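Apr 15, 2020

Notebook, ride planning and bike prep, Estport shop

Picking this back up after leaving it for most of March. The memorial ride from Estport to Treltamside is still on the calendar as "postponed, date to follow," and I have my doubts about the "to follow" part. The work on the lead bikes and the route sheet has to be done either way, so I'm writing down where it stands.

Route. The sheet we inherited says 65 miles. I don't believe it. I ran it twice on the mapping site and got a different answer each time, depending on whether the river road is counted as the way out or the way back. Last year's lead rider had his trip meter on the old tires, so that reading is no better. Until somebody rides it with a meter we've checked against the mile markers, I'm leaving 65 in pencil. It matters for the fuel stop more than anything else. A few of the older bikes with small tanks get nervous by the time they reach the Treltamside turn, and the gas station there closed its second set of pumps.

Head count. Everyone repeats 401 riders for last year. That is the number of wristbands handed out, passengers included, and it also includes the people who took a band, had coffee and went home. The count at the cemetery gate was kept on paper and the paper is gone. My own guess for motorcycles in the line is around 200, and I would plan the parking on that. The town keeps asking for one figure for the permit. I'd give them the wristband number and label it as wristbands, so we don't get quoted later.

Flag mounts. Fitted the Jaidee clamp-on mounts to two of the escort bikes. The packaging says highway speed. It doesn't say whose highway. With the full size flag on, the left one had turned on the bar by the end of one trip up the hill and back, maybe an eighth of a turn. Retightened, went again, turned again, less this time. A strip of old inner tube under the clamp held it for the third trip, but three trips up a hill is not a parade and I'm not calling it fixed. Passenger rail mounts from Canex are the other choice. They cost more and need two holes drilled, which at least can't rotate. 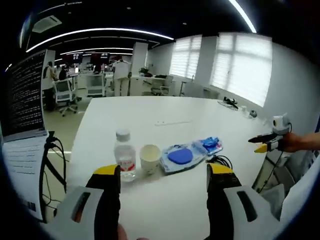
Told the rest of the crew I'd want a full hour at escort speed on both kinds before we buy for everybody. Got some pushback that the Jaidee ones were fine last year. Were they? I have it from two people that a flag came down near the school and was carried the rest of the way in a saddlebag. For a veterans' ride that's the one thing people remember.

Slow riding heat. Separate problem, same bikes. The air-cooled twins at the front sit at walking pace through downtown while the color guard gets into position. Idled one in the yard with the shop fan off and took readings off the rear cylinder. I wrote the numbers on the door and they are staying on the door, because the sensor was taped on and came half loose. Worth repeating with a proper clamp. For now the plan is engines off at the bridge until the guard is ready, same as the fire department does with its own bikes.

Batteries. Three of the loaner bikes had been sitting. Two took a charge. The third reads fine at rest and drops away as soon as the starter is touched, so the charger's green light means very little. Marked it with red tape.

Start time. The flyer draft has the gathering and the departure on the same line and you can read it either way. Asked for two lines. Also asked them to take off "rain or shine," which we have never honored.

Road closure. The county form wants the route, the hours and a fee of 98 dollars, and it wants them before there's a date. I called and was told to send it in with the date blank, then called again and was told a blank date gets returned. Not sending a check until I have one of those in writing.

To do
Ride the route both directions, checked meter, write down the mile at each turn
Hour-long flag test, Jaidee with rubber strip on the left, Canex on the right
Redo the idle test, clamp the sensor
Replace red tape battery or pull that bike from the list
Ask Treltamside if the cemetery gate opens both leaves or only one, last year it was one and the line backed up to the road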